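Dokach hand-held gripper, reviewed after a month on the small parts bench
Posted 09/08/2025

Petersen sells the Dokach as the "first step" for shops that want to automate sorting. People on the bench do the job holding the gripper, and the recordings are supposed to teach an arm to do it later. I lead that bench at Hurnstead, so I had questions before the box was open.

The grip itself is decent. The pads close evenly and small stuff doesn't shoot across the table. It is slower than fingers, though, and Leonie Kuhlmann had a sore wrist by the second shift.

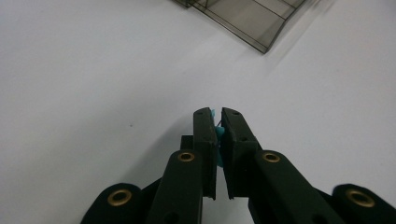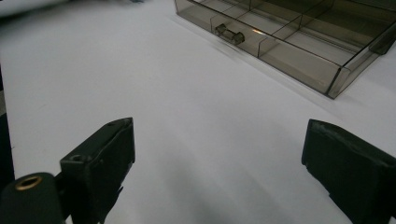 What bothers me is the job description. Leonie was hired to sort and check, and the checking has quietly dropped out. With fingers she would turn a part over and feel a burr. With the pads on it, like the little teal piece in the first picture, a good deal of the part is covered up, and she is left steering it toward a tray compartment. Rainer Kohlhase in planning calls that a cleaner workflow. I call it 522 recordings and no inspection - and the rejects still land on my desk.

Petersen says 1000 recordings will do. Maybe. I asked what the bench does after that and got a brochure.

Buy it if your parts are simple and your people have been told, in writing, what comes next. We are keeping ours until March.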